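Home | News | Programs | Events | Media Contacts

Demora College Students Enter Two-Arm Stacking Cell in Plestton Manipulation Challenge

2/5/18
By the Demora College Press Office

DEMORA — The Demora College robotics club has registered a two-arm stacking cell for the Plestton Manipulation Challenge, an annual student competition in automated handling. The entry, named Drirkulell, was designed and programmed by 15 undergraduate members of the club as part of a credit-bearing project course in the engineering technology program.

The challenge requires each team to build a vertical stack from small colored cubes using two arms that share one work surface. Both arms must take part in the run. Points are given for alignment of the finished stack and for total cycle time, and are deducted for any contact between the arms.

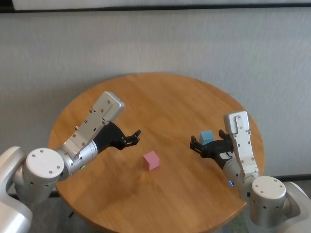

Work on the control software started in November. Each arm runs its own motion planner, and a supervisor program assigns cubes and reserves space over the table. When one arm holds a reservation for the center area, the other waits outside it. Early versions locked the entire center for every move. The current version divides it into smaller zones, which lets one arm approach while the other retreats.

Cube positions are estimated from camera images at the start of a run and updated before each grasp. The overhead estimate is used for planning only. Final alignment of the fingers relies on the wrist view, where a neighboring cube or the other gripper can block part of the target. The students wrote a separate check for that case: if too little of a cube's top face is visible, the arm backs away and requests a new view. 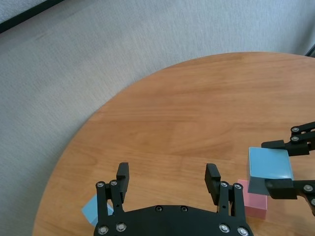
Wrist view of a light blue cube held by the opposite gripper, with a pink cube on the table.

The club has logged 3721 stacking attempts to date, roughly 3000 of them in simulation. Attempts are stored with joint positions, gripper commands and camera images. A review of the logs led to two changes. Closing speed was reduced for the last part of each grasp, and the release routine now opens the fingers fully before the arm lifts.

The round table is the club's own choice. Competition rules set a maximum working area but not its shape, and the students wanted a surface with no corners inside the sweep of either forearm. The drawback is reach — cubes placed near the rim can fall within range of only one arm, and the supervisor must account for this when it assigns work.
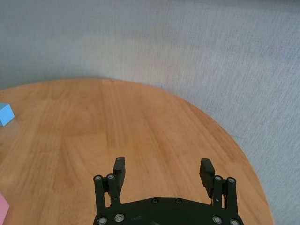
Open gripper over the tabletop, with a light blue cube near the rim at left.

Funding for replacement finger pads, mounting hardware and travel was provided through an Agyeman Student Project Grant in the amount of $395. The arms are on the regular equipment list of the automation laboratory and are also used in scheduled coursework.

Remaining work before the competition covers recovery from a dropped cube and a shorter startup calibration. The team will also repeat its alignment tests under different room lighting, as the color thresholds for the cubes were set in a single room.

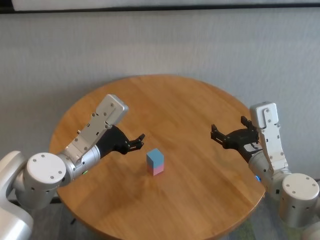

Blue-over-pink stack between the two arms of the Drirkulell cell.

Technical documentation for Drirkulell, including the supervisor source code and the zone layout, will be released by the club after the competition. Requests for laboratory visits may be sent to the Demora College Press Office.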